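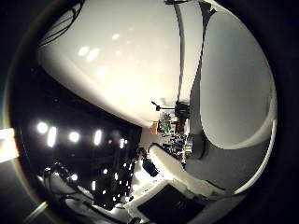 Danjuma Nwachukwu 回复：
降温这一段我觉得你写得太轻了。哑光釉哑不哑，一大半是关火以后决定的，你整篇都在讲配方和过筛，冷却就一句“自然冷”，那换一座窑来烧，人家照着做出来很可能是亮的。我自己的Gilcombe小电窑保温薄，断电以后掉得飞快，同一桶釉，拿到朋友那座厚砖窑里烧就是奶油一样的哑面，在我家就半亮不亮，像擦了一层油。

山脚下的泥 回复：
同意楼上！我去年折腾了一整个冬天才想明白这件事，之前一直怪长石换了批次。

Ibrahim Babalola（楼主） 回复：
谢谢Danjuma，这个批评我收下，确实是我偷懒了。我的窑是砖砌的，冷得慢，用惯了就忘了它在帮忙。这两天把笔记翻出来，重新说一遍，顺便把之前有人私信问的几个问题一起答了（问得都特别好，看得我又想开一桶新的）。

先说底子。我用的是Drakach的细白泥，素烧以后偏粉，釉烧以后是一种很干净的暖白，铁点很少。釉是编号123那个老配方改的，镁的来源主要是滑石，白云石压低了一些，熔块用Sial的。原配方太硬，勺子刮上去会留灰印子，加了熔块以后好很多。锡我只放百分之二，再多就死白，一点透气的感觉都没有了。

过筛一定要200目，至少两遍。釉浆调好盖上盖子放24小时再上，滑石很会飘，刚搅完那一会儿看着顺滑，浸出来厚薄全是花的。

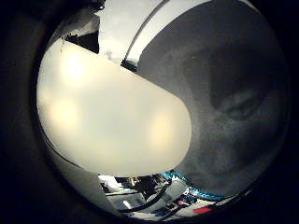 釉色这件事，我想多啰嗦几句，因为“奶油白”三个字太害人了，每个人脑子里的奶油都不一样。有的人要的是纸那种白，有的人要的是快到杏色了还嫌不够黄。我要的调子是象牙白往米黄那边走，图里大块浅色的那个样子就很接近，表面光滑但是不亮，灯照上去那几处亮的地方边缘都是糊开的，没有一条硬边。我判断一只碗烧没烧对，第一眼看的就是光斑：边是硬的，说明偏亮，这一窑冷快了；边是糊的，拿在手里转一转，光斑慢慢地滑过去，就对了。完全没有光斑的那种反而要小心，多半是没熔透。

现在的降温我是这样走的：到顶温以后保一会儿，先放它快掉一段，到了晶体愿意长的那个区间再通电压住，慢慢往下走，过了这一段就不管了。具体数字我故意不写，每座窑的热电偶插的位置都不一样，写了反而耽误人。放几块试片，一次挪一点，比抄我的有用。

蓝胡椒 回复：
不写数字这点我有意见。新手最需要的就是一个起点啊，哪怕不准。你说“晶体愿意长的那个区间”，我刚买窑的时候看到这种话真的会哭出来。

Ibrahim Babalola（楼主） 回复：
哈哈，对不起。好吧，那这样：你把你窑的型号、测温锥弯的角度、现在断电以后每小时掉多少记下来发我，我们按你的窑商量一个起点。我是真的见过有人抄了别人的曲线，一窑都粘在板上，然后回来骂配方。

Danjuma Nwachukwu 回复：
我站蓝胡椒。粘板是因为顶温抄错了，跟冷却没关系，慢冷抄得不准顶多是不够哑，不会出事故。应该分开讲，顶温自己测，冷却可以抄。

Ibrahim Babalola（楼主） 回复：
嗯，你这个分法比我的好。我晚上把冷却那段的表整理出来，贴到配方区。

山脚下的泥 回复：
插一句别的。我用Poseck河滩那边挖的土做过化妆土，垫在镁哑光下面，出来会从釉底下透一点点暖色，口沿的地方特别明显，像烤过的面包边。那个土筛起来非常痛苦，里面全是云母，可是真的好看！二月那批杯子我到现在都舍不得送人。有人想试我可以分一小袋，邮费自理。

蓝胡椒 回复：
我要！！我要！！杯子里面也上了化妆土吗？

山脚下的泥 回复：
里面没有，里面直接上透明釉。我不太放心哑光的做内壁，咖啡渍洗不掉，泡一夜小苏打都还有个圈。

老窑工不老 回复：
这个要看是哪种哑光。烧熟了、靠慢冷长出晶体的哑光，表面是密实的，咖啡渍没那么可怕。没烧熟的哑光才是真吃颜色。检查很简单，切一片柠檬扣在试片上放过夜，第二天洗掉，看有没有一圈变色，有的话就别拿来装吃的。还有人用醋，道理一样，我嫌味儿大。

Danjuma Nwachukwu 回复：
柠檬只能筛掉最差的那一批，过了柠檬不等于没问题。洗碗机里碱性的东西对镁釉也不友好，我有一只盘子柠檬测试漂漂亮亮地过了，进了一个夏天洗碗机，中间磨出一片粉。要卖的话还是送去做溶出检测吧，自己用随意。

老窑工不老 回复：
卖的当然要送检，我说的是自己家里喝茶。

Ibrahim Babalola（楼主） 回复：
内壁的问题我也摇摆了很久。现在碗是里外一起上哑光，杯子是外哑内亮。接缝放在口沿往里一指的位置，蜡线描一道，这样两种釉不会打架。以前我把接缝放在口沿正上方，喝水的时候嘴唇正好碰到那条线，怎么都别扭，家里人喝了一口就换杯子了。

还有勺子刮痕那个问题，有人问怎么洗。膏状的清洁剂，棉布蘸一点转圈擦，别用钢丝球。擦得掉的是金属留在上面的印子，不是釉破了，不用心疼。

小满烧陶 回复：
看完立刻去翻了我那桶放了半年的镁釉，底下沉成石头了，铲子都插不进去。还有救吗？

山脚下的泥 回复：
有救，上面的清水先倒出来留着，别扔！底下的用手掰成块，一点一点加回水里泡着，第二天再搅再过筛。加一点点泻盐水能防它再沉死，真的是一点点，加多了变成豆腐脑。

小满烧陶 回复：
泻盐我只有泡脚那种，带薰衣草味的……

Danjuma Nwachukwu 回复：
别用带香精带油的，买一包纯的，没多少钱。

Ibrahim Babalola（楼主） 回复：
沉成那样的多半是熔块比例高、高岭土又放少了，救回来以后可以看看配方里生土有没有空间往上提一点。小满你把配方贴出来，我明天早上开窑之前有空看。

另外冷却的表贴好了，在配方区，标题里写了123。蓝胡椒要是照着试了，好的坏的都发上来给我看看，试片记得写号，我上次一排忘了写，摆在桌上对着猜了一下午。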